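Loller Grid Mat and Cube Set: README

Contents of this file
Scope
What is in the set
Making the mat
Cell naming
Cube placement
Layout sheets
Checks before use
Known issues
Storage and replacement
Terms of use

Scope

Loller is a tabletop layout kit: a paper mat ruled with blue tape, a small set of foam cubes, and a collection of layout sheets that say which cube goes in which cell. The sheets cover placing, spacing, sorting by color and moving a cube between cells. This README describes the physical parts and the naming rules used in the sheets. It does not cover scoring. Scoring rules are in the separate Detari notes.

What is in the set

Paper: one sheet of brown kraft paper, cut to the table.
Tape: blue, one roll, used for all lines.
Cubes: foam. The colors used in the base sheets are purple, light blue and orange.
Layout sheets: 400 in total, split into 200 base sheets, 100 spacing sheets and 100 mixed sheets.
Spare paper: 3 sheets, rolled.

Cubes are identified by color only. They carry no numbers, and the sheets do not refer to a face or an orientation unless the sheet code ends in R.

Making the mat

1. Clear the table and wipe it down. Crumbs and grit under the paper show up as bumps and will tilt a cube.
2. Unroll the kraft paper and leave it flat overnight with weight on the corners.
3. Fasten the paper at the edges. Do not glue it; the mat has to come off in one piece.
4. Lay the long lines first, starting with the center line. All other lines are measured from it.
5. Lay the cross lines over the long lines. Keep each line as one continuous strip. Joined strips lift at the seam.
6. Press every crossing down with a thumb or a plastic card.

Cells are large compared with the cubes. A cell should hold three cubes in a column without any of them touching tape. If it does not, the lines are too close together and the mat should be redone.
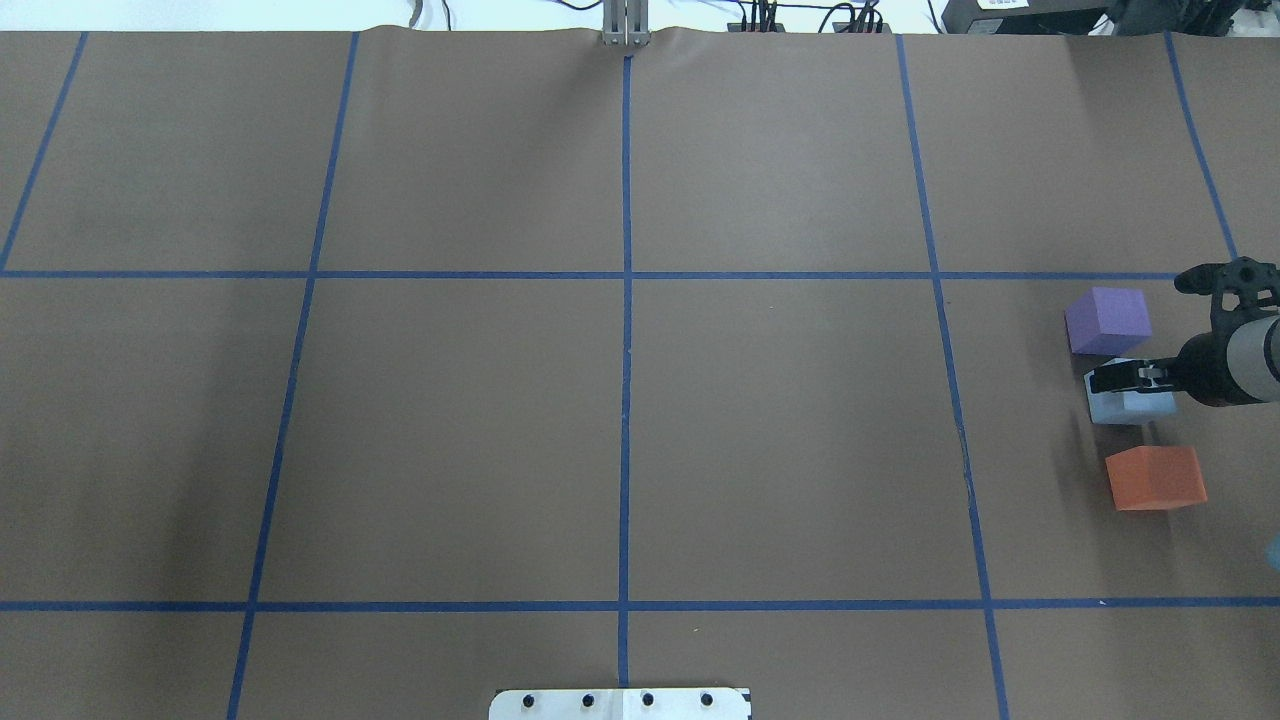
Figure 1. Purple, light blue and orange cubes in a right-hand cell of the middle row.

The lines do not need to be perfectly square. Sheets refer to cells by name and never by distance, so a line that is off by a little has no effect on the layout. A line that is visibly bent should be pulled up and laid again.

Cell naming

Rows are lettered from the front edge of the table, starting at A. Columns are numbered from the left, starting at 1. Front means the edge nearest the person reading the sheet. A cell is written as row then column, for example B2.

A cell that is closed on only some sides by tape and on the others by the edge of the paper is still a cell and is named in the same way. The base sheets avoid these cells. The mixed sheets use them.

The tape itself belongs to no cell. A cube resting on tape is recorded as "on line", with the names of the cells on either side. A cube resting on a crossing is recorded as "on cross", with all four names.
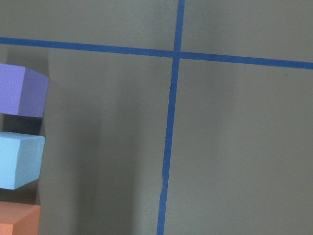 Figure 2. Tape crossing, with a small kink in one strip.

Kinks of this size are recorded but not repaired, provided the tape is stuck down along its full width. A kink that stands up from the surface can catch the lower edge of a cube as it slides. Cut out the raised part, patch with a short piece and note the patch on the mat log.

Tape color varies a good deal with the light. The same roll can look navy under warm lamps and bright blue near a window. The paper shifts as well. Do not sort or reject tape by how it looks in pictures; compare it with the roll in hand.

Cube placement

A placement line in a layout sheet has three parts: cube color, cell, position in cell. Position is one of center, front, back, left or right. If no position is given, anywhere inside the tape is accepted.

Sample lines:

purple, B4, back
light blue, B4, center
orange, B4, front

Two cubes in one cell are side by side unless the sheet says column. Side by side means in a line parallel to the front edge, with a gap between them. A column runs from front to back. The gap is not specified in the base sheets. In the spacing sheets it is given in cube widths.

A cube counts as placed when it rests fully on the paper and nothing is holding it. A cube that is held above the mat, at any height, has no cell. It is written as "in hand" and the other cubes are recorded as usual.

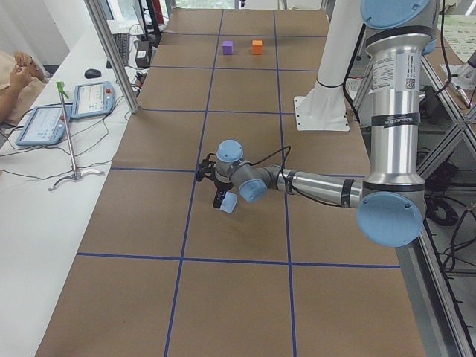

Layout sheets

Sheets are plain text, one layout per file. Each file has a header with the sheet code, the group and the mat version, followed by the start layout and the end layout. A blank line separates the two.

Group codes:

LB: base. Three cubes or fewer, full cells only.
LS: spacing. Adds gap values in cube widths.
LM: mixed. Adds edge cells, on-line placements and orientation.

The base sheets were adapted from the older Rerelus set, which used letters for both rows and columns. A few Rerelus codes survive in the comments at the end of the files and can be ignored.

Checks before use

Lines stuck down along their full length.
No loose ends at the paper edge.
Paper flat, with no bubble in any cell used by the sheet.
Cubes clean and with square corners.
Tools and spare cubes off the grid.

Known issues

Kraft paper creeps when the room is humid. The long lines then go slack and ripple between crossings. Lifting and refastening the far edge is usually enough.

Foam corners round off with use. A rounded cube sits correctly but is hard to judge for orientation, so keep it for LB and LS sheets.

Light blue and purple are easy to confuse in dim light. Use a lamp from the side.

Mats made before March have an extra cross line near the far end and are marked version 1. LM sheets for version 2 will not match them.

Storage and replacement

Roll the mat with the tape on the outside. Folding creases the tape and the crease does not come out. Keep cubes in a box with a lid, away from direct sun.

Replace the paper when it tears at a crossing or when tape residue covers part of a cell.

Terms of use

The layout sheets and this README may be copied and changed for any purpose, provided the Loller name is kept in the header. The Kristiansen cutting template is supplied separately under its own terms and may not be redistributed with the set.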